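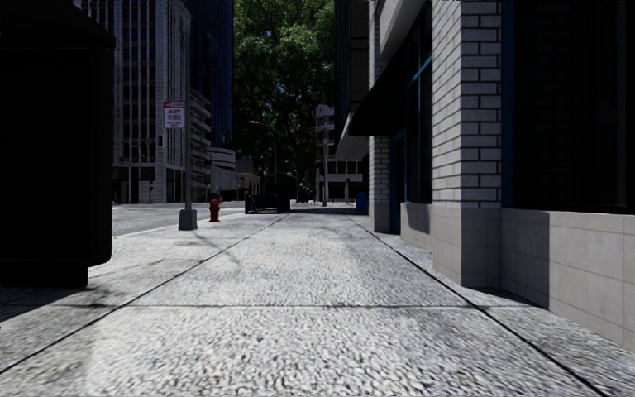
Chapter 2
What the Quotation Leaves Out

In this chapter you will learn to:
read a supplier's quotation for a pavement delivery robot
separate the price of the machine from the cost of the service
use a route survey, real or simulated, to find costs before you have agreed to pay them
decide when to lease, when to buy and when to go home

Key terms: duty cycle, route survey, intervention, acceptance test, whole-life cost, contingency

2.1 The Brurngate parcels

When the Brurngate business district decided to move small parcels by robot, it asked two suppliers for prices. Rustinlow replied with a single sheet. Kiiskinen replied with 97 pages, including a fold-out. The district's project manager, Emese Boros, read both over one weekend and noted on the cover of the longer one that she now knew a great deal about wheel bearings and still did not know what the thing would cost.

The Rustinlow sheet gave a price per robot, a delivery date and a handsome drawing. It made no mention of chargers. Boros telephoned and was told that chargers were available. So were spare batteries, a lockable shed to put them in, a data connection for each machine and a person to answer when a machine got stuck and rang for help. Each of these was available in the sense that a starter is available in a restaurant.

You will meet both kinds of quotation in your working life. The short one hides costs by leaving them out and the long one hides them by putting them in. The method for dealing with either is the same. Before you read a word from the supplier, write your own list of what the service needs in order to run on an ordinary wet Tuesday, and then go looking for each line.

2.2 Start with the ground

Most first-time buyers begin with the robot. They compare top speeds, which they will never use, and load limits, which they will never reach. The better place to begin is the pavement, partly for the dull reason that you cannot send it back.

A route survey is a record of everything along a proposed route that might slow, stop, damage or confuse a machine. At its simplest it is one person walking with a clipboard. At its most expensive it is a rendered model of the street in which a supplier's software can be driven up and down all night without annoying the public. Brurngate used both, in that order, and the order mattered. The clipboard cost a pair of dry socks. It also told the team which stretches were worth modelling, and they had the modellers leave out the rest.

The modelling was done in a package called Fludasis, licensed by the month. Siamak Hassanpour, who ran the trials, sorted everything the software threw up into three columns, and his headings are still a fair way to start.

Fixed things. These are poles, hydrants, bins, post boxes, awnings and the walls of buildings. They stay put, and so they are cheap to plan for. What they do is narrow the path, and a narrow path means that two machines may not be able to pass one another, or that a machine and a pushchair may not. If your route has such a spot, you need either a rule about who waits or a different route. Both take somebody's time, and somebody's time goes in the budget.

Surface things. Joints, cracks, stains and stray marks belong here. Some of them are real obstacles and some only look like obstacles to a camera. The second kind is the more expensive. A machine that bumps over a joint wears its wheels a little. A machine that stops in front of a stain and asks for advice uses up an operator.

Light. Hassanpour gave this a column to itself after a week of watching test runs. A hard shadow across pale concrete has an edge, and software that has been taught to respect edges will respect that one too. The cure is more testing at more hours of the day, which the first quotation had priced at nothing at all, on the grounds that it had not been mentioned.

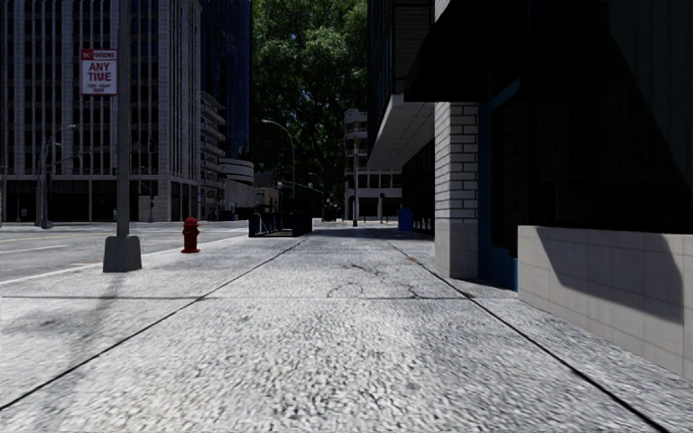

Figure 2.1 Rendered route model, kerb side and building side. Fixed things: the sign pole, the hydrant, the brick-faced column. Surface things: the joints, the cracks between them, the stain on the left. Light: the angular shadow on the tiled wall.

Look at Figure 2.1 as a buyer would. A designer sees a tidy street. A buyer sees a pole and a hydrant sharing the kerb side and wonders how much clear width is left for pedestrians once a robot is using the pavement as well. The sign says "ANY TIME" under a band reading "NO PARKING", and a buyer with any sense will ring the council to ask whether a robot waiting for its parcel counts as parked. Boros did ring. The answer took until March and arrived in two parts which did not agree.

Note too what a model like this cannot tell you. It will not tell you what the shopkeepers think, where the puddles settle, or on which morning the road will be dug up. A simulated pavement can be as empty as you please. A real one will have a man on it with a ladder. Always carry some budget forward from the model to the street, and be suspicious of any supplier who offers to accept the first as proof of the second.

2.3 The four heaps

It helps to sort all costs into four heaps before doing any sums.

The first heap is what you pay once. It holds the machines, the chargers, the shed, the electrician, the route survey and the training of staff. Delivery belongs here as well, and so does unpacking, if the crate turns out to be wider than your door.

The second heap is what you pay every month whether or not anything moves. Insurance, software licences, data connections and rent on the shed all go in it. New buyers tend to underrate this heap because each item is small. At Brurngate the fixed monthly charges came to £2,523, a sum that nobody had approved as a whole, though every part of it had been waved through separately.

The third heap is what you pay for use: electricity, tyres, cleaning, battery wear and the operator's hours. Electricity is the item that visitors always ask about and it is usually the smallest. The operator's hours are usually the largest. Work them out from the number of interventions, meaning the occasions on which a person has to step in, and use the number from your own trial. The supplier's number will have been measured on the supplier's favourite street.

The fourth heap is what you pay to stop. Leases have notice periods. Batteries have to be disposed of properly. Holes drilled in a landlord's wall must be filled and painted in a shade the landlord recognises. Leave this heap out and your comparison will always favour buying, which may explain why it is so often left out of brochures.

Worked note: the shed
The Brurngate shed was budgeted at the catalogue price. The catalogue did not cover the base, the lock or the cable from the nearest supply, and together these brought the extras to around £2,000. No single choice was foolish. The error lay in writing "shed" as one line. When an item on your list has to be stood on something, locked and plugged in, give each of those a line of its own.

2.4 Lease, buy or wait

Suppliers like to present this as a question about money. It is better treated as a question about how much you know. If you have run the service for a full year, you know your interventions, your breakages and your quiet months, and buying may well be cheaper. If you have not, a lease lets you be wrong for a limited time at a stated price.

Waiting is also a choice and deserves a row in the table. Write down what it costs to carry on as you are for another year, using the same four heaps. At Brurngate this meant two porters and an electric trolley. The trolley did rather well in the comparison and was kept on for the heavy parcels, where it remains.

Whichever way you go, tie payment to an acceptance test on your own route. State the hours of the day, the weather you will count, and how many interventions are allowed before the machine is held to have failed. Agree all this before signing. Kiiskinen's draft contract defined success as "satisfactory operation" and left the question of whose satisfaction for another day. Boros returned it with that phrase circled and her own test attached. The signed version, dated Fri 10 April, is reprinted in part at the end of the chapter.

Check your understanding

1. Take a quotation for any machine used outdoors and sort its lines into the four heaps. Which heap is empty? Write to the supplier and ask why.

2. Walk a short stretch of pavement near where you study. List the fixed things, the surface things and the effects of light, then repeat the walk at a different hour and compare your notes.

3. Using Figure 2.1, choose one feature that would cost money only once and one that might cost money every week. Defend your choice to a classmate who disagrees.

4. Draft an acceptance test for the stretch you walked in exercise 2. Swap drafts with another group and look for a way in which a poor machine could pass theirs.

The next section takes up the Rustinlow quotation line by line, including the starter.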